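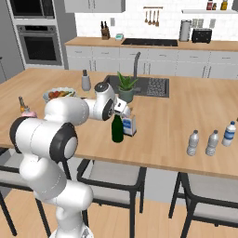

Went to the Hundano open day in Lamthorpe on Friday and I have thoughts. Thread!

First stop was the simulation corner. Everything's on a screen – a whole kitchen with a big wood island, bar chairs, a sink, even a bowl of produce, and one white arm working over the bottles. I could've stayed there all afternoon.

The person running it said they have 274 saved kitchen layouts and the arm gets tried in all of them before anyone touches real hardware. My own kitchen is messier than every single one, I guarantee it.

Somebody's kid asked if it could do dishes. "Not yet." Then the kid asked if it could make a sandwich. Also not yet. Tough crowd!

I asked why so many bottles. Apparently glass and clear plastic are a pain for the cameras, so they practice on those a LOT. The green glass one was my favorite, don't ask me why.

Next room was Golob, the scheduling software. Lots of colored bars. I'm sure it's great (I was mostly hungry by then).

Girelow had the real arm, behind a fence, stacking boxes. Line was 18 people deep and it was worth it – way quieter than I expected.

They're doing another one in November. 110 spots, free, you just sign up at the front desk. I'm going back and I'm bringing my dad, who will have nine hundred questions.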